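Prilville raises parking fees, again

Parking in downtown Prilville will cost $2 an hour from March, the town said on February 16, 2021, in a notice taped to a meter that does not work.
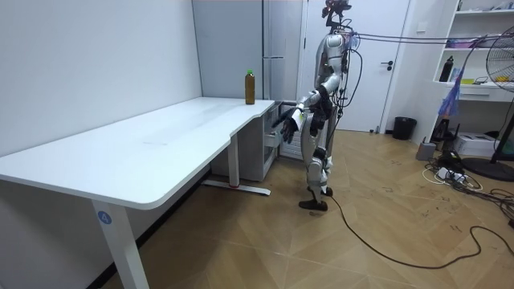

The last increase was meant to pay for new meters. It bought 40 of them, and roughly half take coins.

Pranab Karunaratne, who runs the Vanags bakery on Ekelgate, collected 1233 signatures against the plan.
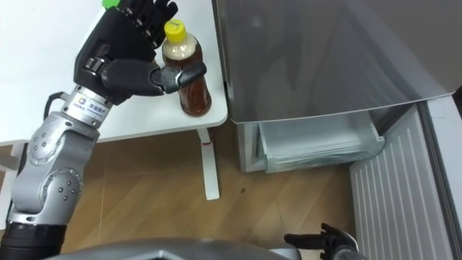
The town thanked him and said petitions need 3000 names - a rule it added last week. Signing is at the bakery counter until Friday. Parking outside is limited.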